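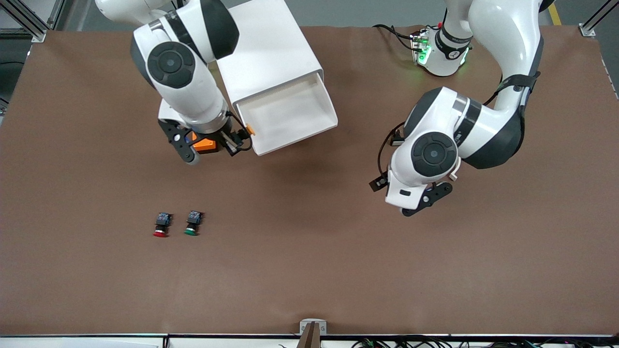
The drawer task on the brown table, with the red and green buttons waiting at the front.

I spent most of last week teaching two robot arms to put things in a drawer. I mean teaching in the loose sense. I drive the arms by remote control, the computer records what the joints do and what the cameras see, and later on Karthik Roy trains a model on the recordings. My part is the driving.

The task sounds simple. One arm opens the drawer, the other picks up a push-button switch and puts it in, then the same with the second switch, then the drawer gets closed. Red first, green second. I can do it with my own hands in a few seconds. With the arms it took me most of a minute on Monday, and I'm still a good deal slower than I would like.

The drawer is the hard part. The orange tab is small, and the gripper has to come in beside it at close to the right angle. If I come in too high, the fingers slide over the top. If I come in too hard, the whole box moves, and then the recording is no use to us because the arm has shoved the thing it was supposed to open. I threw out 41 recordings on the first day and nearly all of them were that.

Ieuan Gough set up the controls and he watched me do a few. His advice was to stop short of the tab, wait, and then go in slowly along one line. I had been doing the approach and the grab as one motion, the way you would with your hand. But you have feeling in your hand and I have none through the controls, only what I can see. After I started stopping first, the bad recordings dropped to a few an hour.

The pause caused its own trouble. Karthik trained an early version on my recordings and the arm would go to the drawer and stop there. It had learned the stop very well. Sometimes it went on after a while and sometimes it just sat. So now I slow down near the tab but I try not to come to a complete halt, and we dropped the recordings with the longest waits.

The switches are easier. They lie on their sides, and the block behind the button gives the fingers something square to hold. I tried picking them up by the button head at first and they turned in the grip. By the block is better. Before each recording I move them somewhere new, a little farther apart or turned a bit, so the model doesn't learn one spot on the table. I got lazy about this on Wednesday afternoon and Karthik could tell from the data. He asked me if I had been tired. I had.

The other thing I'm learning is what to do with the arm I'm not using. While one is at the drawer, the other has to hang somewhere, open and out of the way, and it should be the same sort of place each time. I used to leave it wherever it ended up. Then it would block the view from above, or I'd have to swing it around the long way to reach the green switch. I keep it up over the right side of the table now until the drawer is open.

We want 1,000 good recordings of this before anyone trains on it seriously, and 3,000 if you count the two tasks that come after. I'm past the first few hundred. Wiesława Bednarek is going to take some of the shifts from next week, partly so I can have a break and partly so the model sees more than one person's habits. She is left-handed and I'm curious whether it shows.

A few people have asked if it's boring. Some of it is. It's a lot like practicing scales. My shoulders get sore before my hands do, and I do 3 sessions a day with a proper break after each one. I listen to the radio for the resets and turn it off for the recordings.

Next on the list is closing the drawer with the back of the gripper, which Ieuan can do and I can't yet. I'll write about that when I've got it working.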